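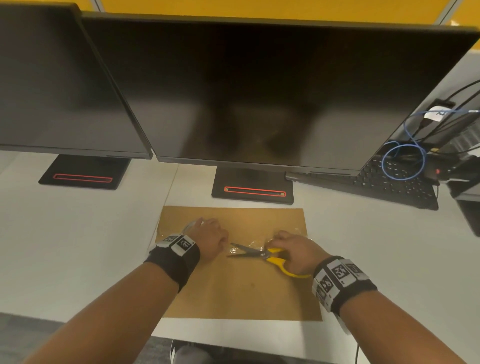 Packing and Storing Things at Home: Tips That Save Tape and Time

Updated December 15, 2025

Most of what gets damaged in a closet or a basement is damaged by the way it was put away. The tips below come from two moves and one long cleanup of a storage unit in Granar, and none of them need special tools.

Save flat cardboard

Cut boxes down along the glued seam and store the sheets upright behind a door. A flat sheet takes up almost no room and can become a divider, a shelf liner or a drip mat under paint cans. Throw out anything that has been damp. It smells later, and bugs like it.

Cutting without tearing

Scissors are fine for thin cardboard and film. For double-wall board, use a utility knife and a metal ruler, and make three light passes. Keep one pair of scissors for tape and plastic only. Adhesive builds up on the blades, and a rag with a little cooking oil takes it off. Wipe them again with dish soap before you put them back.

Plastic film

Film keeps dust off but it also holds moisture in. Don't wrap wood, leather or books tightly in it. Use paper first, then a loose layer of film, and leave one end open. Film is good for keeping drawers shut during a move – twice around the chest is enough. Don't put it on anything that is still warm from the sun.

Tape

Buy decent tape. I paid for over 155 yards of the cheap kind and most of it let go by September. Run one strip along the bottom seam of the box and two across it. Fold the end of the roll under so you can find it next time.

Labels

Write on the side of the box, never on the top, because the top disappears as soon as you stack. Room first, then contents, then a number. Keep the list on paper in a kitchen drawer. My own list stopped at box 17 and I was sorry about that for months.

Cords and screens

Take every cord off before you move a monitor or a TV. Coil the cord loosely, tie it with a strip of cloth and put it in a bag marked with the name of the thing it belongs to. Carry screens upright and keep your fingers off the panel. If a screen has to sit in storage, cover it with an old pillowcase and stand it against an inside wall.
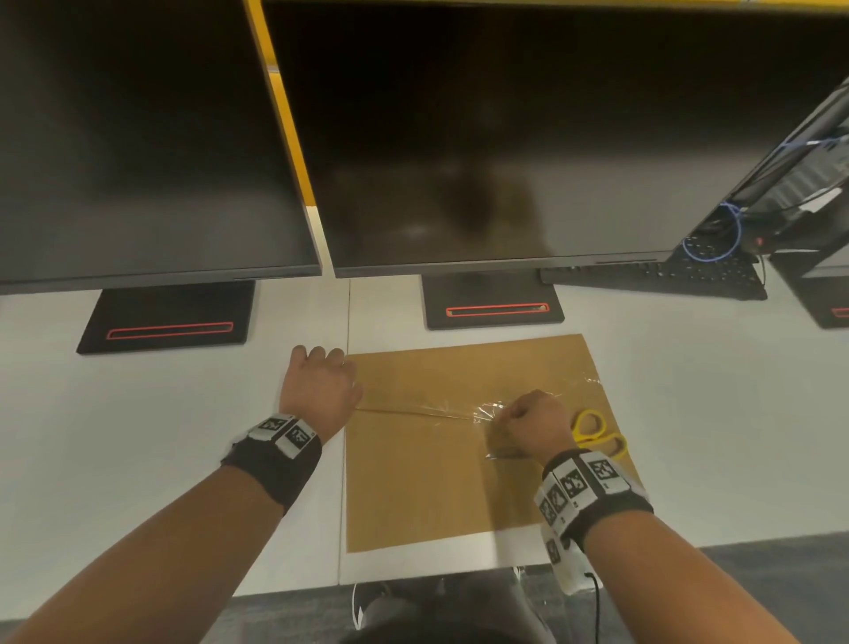 Ghorbani wrote in to say that the bag of cords should be taped to the stand and not dropped in the box, as a loose plug had scratched a screen on the drive to Enetside. A fair point, and masking tape is the kind to use for it. It peels off clean if you don't leave it on all winter.

Before you stack

Heavy boxes go at the bottom and nothing goes straight on a concrete floor. Two lengths of scrap lumber under the first row will do. Leave a hand's width between the boxes and the wall. Check the pile once a season, and open the lowest box when you do.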